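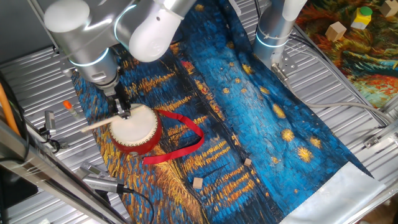 A robot arm holds a drumstick over a toy drum at the Hutden workshop. A second arm hangs nearby.

The hard part of hitting a drum is the last inch. A robot arm can swing a stick through open air all day without trouble, and its software knows to a hair where every joint is. Then the stick meets the drumhead, and for a very short time the numbers stop making sense. The arm thinks it should keep going. The drum disagrees. What the controller does in that moment decides whether you get a clean tap, a dull thud or a toy drum sliding across the table.

Shih-chieh Su has spent most of the past year on that moment. He writes control software at Ultovero, a small company that makes tools for people who program robot arms. The company doesn't build arms and has no plans to. Its main product is called Lesten, a layer of software that sits between a planner, which decides where an arm should go, and the motors, which have to get it there.

"People come to us with a motion that works fine in simulation," Su says. "Then it touches something, and they find out how much of their code assumed it never would."

Ultovero does its testing at Hutden, a shared workshop where it rents two rooms on the ground floor. The building used to be a print shop and the floor still slopes toward the old drains. Every table in the place has a folded piece of cardboard under at least one leg.

A stick is a bad tool

The drum came in as a test in July. Until then the team had mostly worked with blocks, wooden cubes that can be picked up and put down. Cubes are forgiving. If the gripper closes a little off center, the cube shifts and everything carries on.

A drumstick is less forgiving. It is long and thin, the gripper holds it at one place, and the part that matters is at the far end. A small twist in the grip turns into a large miss at the tip. The software also has to work out where that tip is, and no sensor in the arm measures it directly.

Kaisu Kiiskinen, who leads perception on the project, first tried to do it with cameras alone. Her program found the stick in each picture, fitted a line to it and followed the line to its end. On a plain gray cloth this worked well enough. She then changed the cloth to a print of a swirling night sky in the style of Van Gogh, full of blue strokes and yellow dabs, and the program began finding sticks all over the painting.

"It liked the orange streaks best," Kiiskinen says. "They're long, they're narrow and they're close to the color of wood. I can see why it was confused. I was still annoyed."

She kept the cloth. A kitchen or a packing station is a busy place to look at, she says, and a system that only works over gray is a system for gray tables. The painted mats now stay down for nearly all of her tests.

Her current version uses two sources. The camera gives a guess at where the stick is. The arm's own joint readings give a guess at where the gripper is, and the stick has to start there. Any line that doesn't begin at the gripper is thrown out, and that one rule removed most of the false sticks. The two guesses are then combined, with each one given more or less weight depending on how steady it has been over the last few readings.

The strap was a separate problem. The toy drum has a long red ribbon, and the ribbon goes wherever it likes. The drum's body is also red. Early on, the program would treat drum and ribbon as one large red object and put its center somewhere out on the mat. Kiiskinen's fix was to stop looking for red and look for the pale drumhead, an ellipse of a fairly even color. The ribbon is handled by another piece of code, which marks it as something to stay clear of.

Planning around a ribbon

That piece of code belongs to Pak-hei Shih. He works on the planner, and he came to Ultovero from a company that made route software for delivery vans.

Planners are good with solid things. Give one a box and it will find a path around the box. A ribbon is flat, it can move, and touching it is usually harmless but sometimes isn't. If the planner treats a loop of ribbon as a wall, large parts of the table become forbidden and the arm takes long, odd detours. If the planner ignores it, sooner or later a fingertip catches the loop and the drum goes along for the ride.

Shih settled on a cost. The path may cross over the ribbon, but passing low over it is expensive, and the price drops as the arm gets higher. In most cases the planner lifts the gripper a little, goes across and comes down on the other side. He calls the setting Liao, after the street he grew up on, and the name has stuck to the point that it shows up in the product menu.

"I meant to change it," Shih says. "Then a customer wrote in asking what a good Liao value was for cables, so now it's called that."

The same cost is used for the cubes, with different numbers. A cube can be nudged, but then the map of the table is wrong until the cameras have had another look. Shih would like the planner to know when a nudge is worth it. At present it never nudges on purpose.

He also has to think about the second arm. When two arms share a table, each one is an obstacle to the other, and a moving one. Lesten deals with this in a simple way. Each arm reserves the space it is going to need for the next stretch of its motion, and the other has to plan around the reservation or wait. It isn't the fastest method. Some research groups plan both arms together as one machine with twice the joints, and they get smoother results. Shih has tried it and found the planning time hard to predict. His customers, he says, would take a slower arm over one that sometimes stops to think.

The last inch

Once the planner has brought the tip of the stick to a point just above the drumhead, it hands over to Su's part of the software. Planning ends there. The controller gets a target force, a direction and a limit on how far it may go looking for the drum.

In the first version, the arm came down at a set speed and switched modes when it felt contact. The switch was the weak point. The arm needed a moment to be sure that what it felt was a touch and not noise from its own joints, and during that moment it was still pushing. The stick would press into the head and stay there, which kills the sound.

The version in use now doesn't switch. The arm behaves like a spring from the start of the stroke, stiff from side to side and soft in the direction of the drum. When the stick meets the head, the softness lets it bounce. Su sets how soft, and how quickly the bounce is damped, with two numbers. Finding good values took him 36 test runs, all of them logged in a spreadsheet with a column headed "sound" that he filled in by ear. The entries include "ok," "wet sock" and "Kaisu complained."

The controller runs on its own computer, apart from the cameras and the planner. Camera data arrives slowly and sometimes late -- a delay of 200 milliseconds is not unusual when the network is busy -- and a controller that waited for it would be useless at the point of contact. So it doesn't wait. It takes the last good estimate of where the drum is, makes its stroke, and checks afterward.

Tools for finding out what went wrong

Sawsan Dabbas has the job that gets the least attention in the company's talks and the most thanks from its users. She builds the tool that records what every part of the system believed at each moment and plays it back on one timeline.

A failed stroke can come from any of the parts. The camera may have put the drum in the wrong place. The grip may have slipped. The planner may have stopped too high, so that the controller reached its limit before it reached the drum. From across the room these all look the same. The stick comes down and there's no sound.

In Dabbas's viewer, each part has its own track, and the tracks can be lined up at the moment of expected contact. She added a feature in the spring that compares a failed run with the most similar good one and marks the first place where they part ways. It is often much earlier than people expect. In one case the team had blamed the controller for a week, and the viewer pointed to the grasp, when the fingers had closed on the stick at a slight angle.

"Everyone wants to look at the crash," she says. "I try to get them to scroll left."

The viewer has over 158 open requests from users. Dabbas reads them all on Saturday mornings at home, and says a good share ask for the same thing in different words, a way to leave a note on the timeline. It is next on her list.

Who wants a drumming robot

Very few people, and Ultovero isn't selling one. The customers who follow the drum work closely have other jobs in mind. One tests push buttons and needs the same press every time. Another wipes down molded parts with a tool on a long handle, and had exactly the trouble with tip position that Kiiskinen ran into.

Moataz El Khatib runs the wiping project on the customer's side. He has been using an early release of the contact controller and likes it, with reservations. The settings are hard to explain to the operators on his evening shift, he says, and the names don't help. He has asked for a screen with a single slider, marked gentle at one end and firm at the other.

Su isn't sure a single slider can be done without hiding things people need. He has made a draft anyway. It moves both of his numbers together along a curve taken from the test runs, and for the drum it works well across the middle and badly at the firm end, where the stick starts to chatter against the head.

He is working on the firm end now. After that the plan is to ask for two strokes in a row at a steady tempo, which means the planner and the controller will have to agree on what time it is. At the moment their clocks drift apart over the course of a morning, and Shih and Su each think the fix belongs in the other's code.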